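Faltham Young Makers
Science pages for ages 8 to 11
By Nuala Mulligan, June 4, 2024

How Do You Teach a Robot?

Think about the day you learned to tie your shoes. Did somebody hand you a long list of rules? Probably not! Somebody sat next to you and did it slowly, and maybe they even put their hands over yours and moved your fingers through the loops. Then you did it badly for a while. Then you could do it.

Robots can learn that way too. A person shows the robot a job, the robot keeps a record of how it was done, and after plenty of goes it starts trying the job by itself. Grown-ups call this "learning from demonstration." A demonstration is just a fancy word for showing.

Why not just tell it what to do?

For some jobs you can. If a robot in a factory has to pick up the same box from the same spot all day long, a programmer can write down every move. Go left this far. Go down. Close. Go up. Perfect.

Now try writing down how to pick up a sock. Where is the sock? Which way is it lying? Is it inside out? Is the toe tucked underneath? Soft things are a wonderful puzzle, because they change shape every time you touch them. Paper, towels and T-shirts all do it. You would need a new list of moves for every single wrinkle.

Your own hands sort all this out without asking you. You look, you pinch, you feel it slip a bit, you pinch harder. So people show the robot what good pinching is like, and let it work out the pattern.
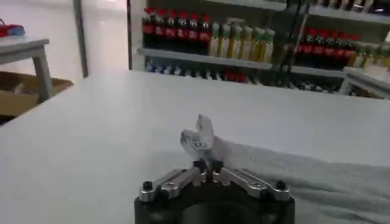 Pinched between two small dark fingertips: something white, crumpled and very easy to squash.

Way number one: move it by hand

The first way is the shoelace way. You take hold of the robot's arm and guide it. Many arms can be switched to a floaty setting where the motors go easy and the arm moves wherever you push it. Inside each joint is a sensor that keeps track of how far the joint has bent. While you push, the robot is busy writing down all those bends, many times every second. When you let go, it has a complete record of the move and can play it back, a bit like a song.

It feels very strange the first time! The arm is heavy but it drifts along with you, as if it were under water.

Way number two: drive it from a distance

The second way is called teleoperation (tell-ee-op-er-AY-shun). "Tele" means far away, the same as in telephone and television. The person doesn't touch the robot at all. They might hold a controller in each hand, or wear special gloves, or move a pair of smaller arms that the big robot copies. You lift your hand, and the robot lifts its hand.

This is very handy for jobs that need two hands, like folding clothes. It is also much harder than it sounds. Your eyes tell you the shirt is right there, but your fingers can't feel any cloth. 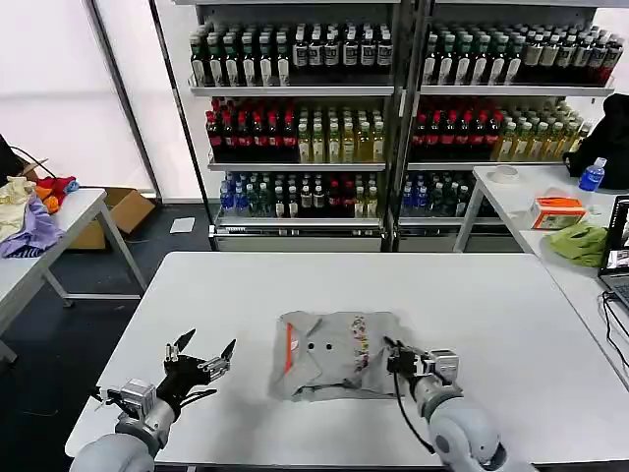

Cathal Hegarty wrote to us after our May page to ask whether the person at the controls has to be good at folding. Yes, it helps a lot! The robot copies what it is shown, and it has no idea which parts were clever and which parts were mistakes. If you always leave a sleeve sticking out, the robot may decide that a sleeve sticking out is how folding is done. Most teams go through their recordings and throw out the messy ones.

What does the robot remember?

Each turn at the job gets saved as one recording. Inside it are two sorts of things, matched up moment by moment.

First, what the robot saw. There may be a camera up high that looks over the whole table, and a little one by the wrist that rides along with the gripper and gets a close view of the fingertips.

Second, what the robot did. How far was each joint bent? Were the fingers open or closed? How fast was the arm going?

Put those together and the computer can start to learn things like "when the cloth looks like this, the fingers close like that." Before every grab there has to be an open gripper, and that part goes in the recording too. Open fingers are as much a part of the lesson as closed ones.
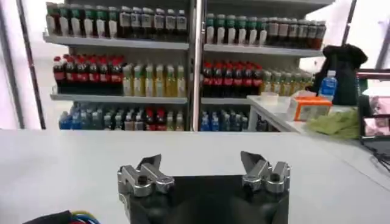
How many goes does it take?

Lots! When our friends at the Renthorpe workshop taught their robot, Cestus, to fold a hand towel, they saved 468 recordings. Aisling Hegarty drove for most of them and says her thumbs have never been so tired. The next job on their wall chart is a T-shirt, and for that one they are hoping to reach 1000.

They don't put the towel down in the same place every time, either. They turn it. They scrunch it. They swap it for a blue one. If the robot only ever saw one neat towel in one neat spot, a towel lying sideways would be a complete mystery to it.

Small things need plenty of practice too. A towel gives you a nice big edge to grab, but a thread or a scrap of paper is thin, and the fingertips have to come nearly all the way together to catch hold of it.

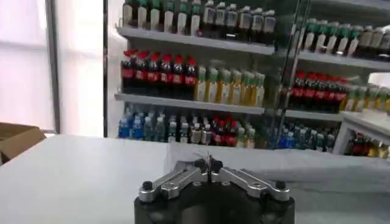

Fingertips nearly touching, with a few pale threads by the tips.

Try it yourself: be the robot

You need two people, a scarf for a blindfold, and a dish towel.

1. The robot sits at a table and puts on the blindfold.
2. The driver stands behind and gives orders using only these words: left, right, forward, back, up, down, open, close.
3. Fold the towel in half. Time it!
4. Now do it again, but this time the driver gently moves the robot's hands. No talking.
5. Swap places.

Which way was faster? Lorcan Keane and Donal Quinlan tried it in our office and needed 14 minutes for step 3. Send us your best time and we'll print the quickest ones.

Words to know

Gripper: the part of a robot that grabs things.
Joint: a place where the arm bends, like your elbow.
Sensor: a part that measures something, such as how far a joint has turned.
Teleoperation: driving a machine from a distance.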